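Two months with the Pruvley picking kit 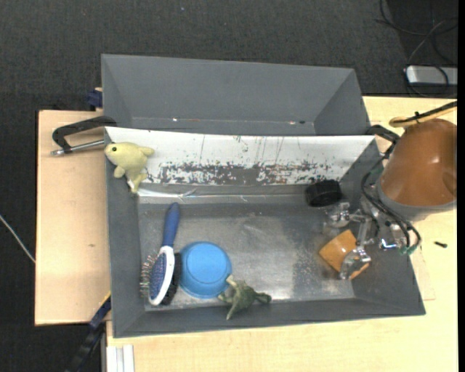 Wing-sze Hsieh wrote to me that the kit is fine for boxes and a waste of money for anything soft, and that I should have bought the suction version. She may be right about the suction version. I don't agree about soft things.

I got the Pruvley in March, mostly to find out if a small arm could sort mixed household stuff out of one bin and into another. A plush toy and a hairbrush are harder for it than a block. The plush gives when the fingers close, so I turned the grip force down to 4. The brush it often takes by the pins, and then it twists.

Setup took me 22 minutes with the printed guide. The guide skips the part about clamping the bins down. Do that first. Mine slid every time a finger touched a wall.

Over 1000 picks I changed the fingertips once. A spare pair comes with the kit. Support is by email only, and Sushil Chaudhary there answered within a day, twice.

I still want to try the Tiwari gripper on the same arm. The adapter is on order.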